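Nuston slide-in drive caddy, 3.5-inch, blue
Sold by Brasaser – spare parts for desktop towers

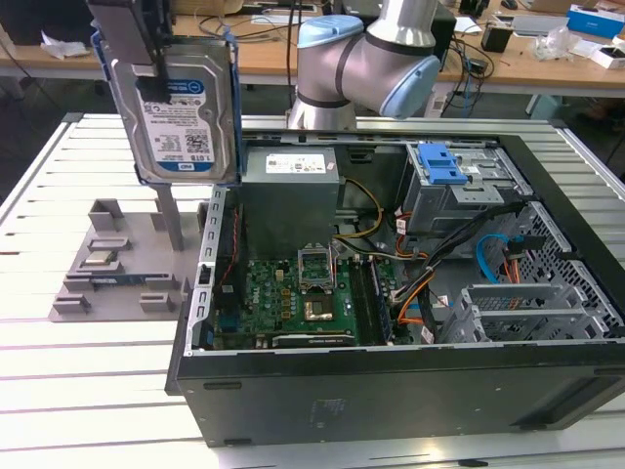
What it is

A plastic caddy for a full-size 3.5-inch hard drive. It wraps around the edges of the drive, with a rail along each side, and the whole thing slides into the drive bay of a tower that was built for caddies. The one in the photo is holding a 1 TB Western Digital drive. The label stays readable with the caddy on, so you can check the capacity and the barcodes without taking anything apart. I love that!

We started stocking these in June after Venla Toivonen brought in a whole shelf of office towers that had lost theirs. People pull an old drive, toss it in a drawer with the caddy still on, and then the new drive has nothing to ride in. It's such a small part, and a tower feels complete again once it has one.

In the pack

2 caddies, both blue
A printed card with the bay measurements

Drives, cables and screws are not included.

Fitting it

Shut the computer down, unplug it from the wall and lay the tower on its side with the panel off. A big clear table helps a lot (you'll want somewhere to set the panel, and the drive, and your coffee a good distance from both). Take hold of the drive by its edges. Flex the caddy open a little, seat one long side of the drive, then ease the other side in until the pins find the screw holes. If it fights you, turn the drive end for end and try again. Slide it into the bay, then connect power and data.

Elli Kauppinen on our bench likes to connect the data cable first in tight cases, and she's fitted far more of these than I have, so go with whichever order your hands prefer.

Will it fit my tower?

It fits bays made for the Nuston slide-in rail. Measure your bay against the card, or send us the model number from the back of the case and Mulugeta Sisay will look it up. Our fit list has 253 towers on it so far and he keeps adding to it. The caddy won't hold a 2.5-inch drive by itself – you need the Guline adapter tray for that, sold separately.

Good to know

Stock is 1,405 packs as of Sat 7 July. Orders of 4 packs or more ship in one flat box. Unused caddies can come back to us in any condition short of snapped, and if you've got odd-colored ones from older machines, we'd be happy to hear what they came out of.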